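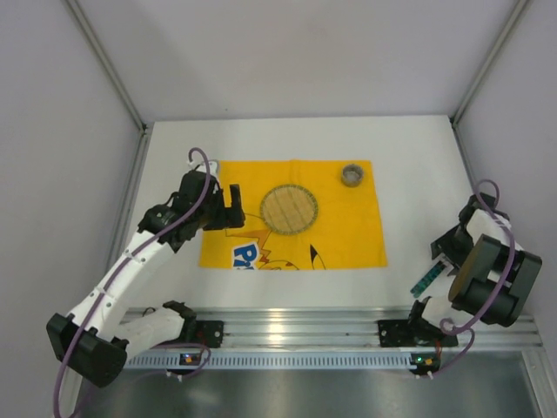 When does the Dravunmont yard sale open this year? Gates go up at 8, and early birds will be waiting in the road like always.

I've got my spot booked next to Conall Buckley again, so come say hi! Tables are $40 for the day, or $80 if you want a double one under the trees. Last July we had 2,012 people through the gate, and I swear half of them wanted the same lamp. Bring small bills – I ran out of change before lunch and had to beg Conall for ones.

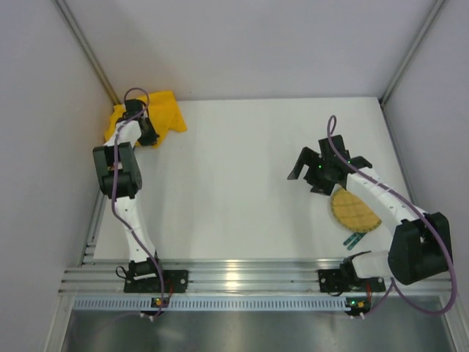
What happens to the stuff that doesn't sell? Tomás Fitzgerald takes it to the Tesside thrift store in his van, in 2 trips if he has to.

He can't take mattresses or old TVs, so those go home with you. Everything else, just leave it boxed by the fence – and please put your name on your folding chairs, I'm still missing one.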